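Collecting simulated demonstrations for a balance task: setup and procedure

Posted 28 July 2020 by Theophilus Alhassan

Scope

These notes cover how we generate scripted demonstrations for the Plenard balance task and how we check them before training. They assume the simulator is already installed and that the arm moves to its home pose without errors. If it doesn't, fix that first. Most odd behaviour later on comes from a base frame that doesn't match the mounting plate.

The task is simple to state. The arm picks up small blocks and loads them on a two-armed balance until the beam sits level within tolerance. The policy has to learn placement and a stopping rule from images and joint positions alone. Block masses are never given to it.

1. Scene file

Start from the Irnley room template. Keep the walls plain and leave the patterned floor as it is. We tried a flat grey floor and the policy trained on it did worse when the overview camera was shifted, so the tile stayed.

Set the balance as one articulated body with a single hinge. Don't model the posts and base as separate rigid bodies joined by contacts. The solver will let them creep and the zero point will drift over an episode.

Give each block its own mass at reset. Draw the masses from a fixed list and store the draw in the episode header, otherwise the success check can't be rerun later.

2. Cameras

Use two kinds of view. The overview camera looks across the table from a front corner and is placed with a small random offset at each reset. The gripper camera is fixed to the hand and uses a fisheye model. Render the fisheye at its native circle and keep the black corners. Cropping to a square throws away the outer part of the field, where the pads of the balance often are during an approach.

Check that both cameras share one clock. A lag of a single step between them is hard to see by eye and will spoil the wrist branch of the network.

3. Scripted expert

The expert runs as a state machine: hover, descend, close, lift, transfer, release, wait. Use true poses from the simulator for the expert only. Add noise to the hover target, not to the grasp target, or the failure rate climbs for no gain in coverage.

The wait state matters. After a release the hinge needs time to settle, and we hold for 113 steps before reading the beam angle. Shorter holds gave us labels that changed sign between the read and the end of the episode.

Render a few frames from each camera before starting a long run.

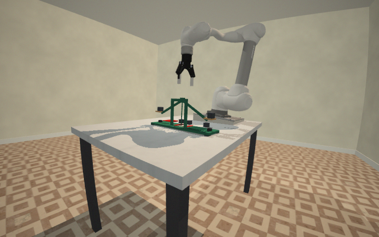
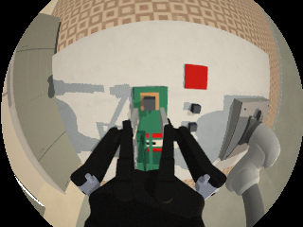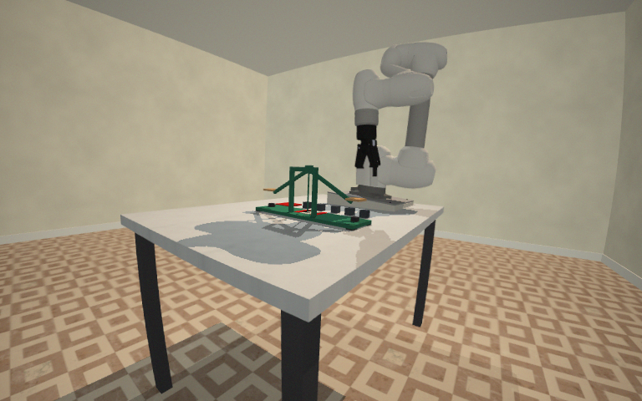

Can I train on the gripper camera alone and skip the overview?

You can, but expect weaker results on the stopping rule. In our runs the wrist-only policy grasped blocks about as well as the full one, then kept loading after the beam was level. It had no steady view of both sides at the point where it needed to decide.

4. Collection and filtering

Run 2,000 episodes with a fixed list of seeds. Write each one to disk as it finishes and don't hold them in memory.

Then filter. Drop an episode if a block leaves the table, if the gripper touches the beam outside the release state, or if the final angle is out of tolerance. Our first pass left 807 usable episodes. The low yield came mainly from beam contacts during transfer, and raising the transfer height fixed most of it in the next batch.

Hold out 300 seeds for evaluation and keep them out of collection entirely. Splitting by frame, or by episode after augmentation, leaks layouts into the test set.

5. Training

We use the Hutsuliak behaviour cloning script with its default learning rate. Two settings need changing. Turn off horizontal flips, as a mirrored image no longer matches the joint positions. Set the action chunk short enough that it ends before the wait state does, or the policy will start its next reach while the beam is still moving.

Colour jitter is fine on both cameras. Keep it mild on the gripper view.

6. Evaluation

Report grasp success, placement success and final balance separately. A single combined score hid the stopping problem from us for most of July.

Porkik, our replay tool, reads the episode header and steps through both views together. Use it on every failed evaluation seed before changing any training settings. If the replayed beam angle differs from the logged one, the mass draw wasn't restored and the result for that seed should be thrown out.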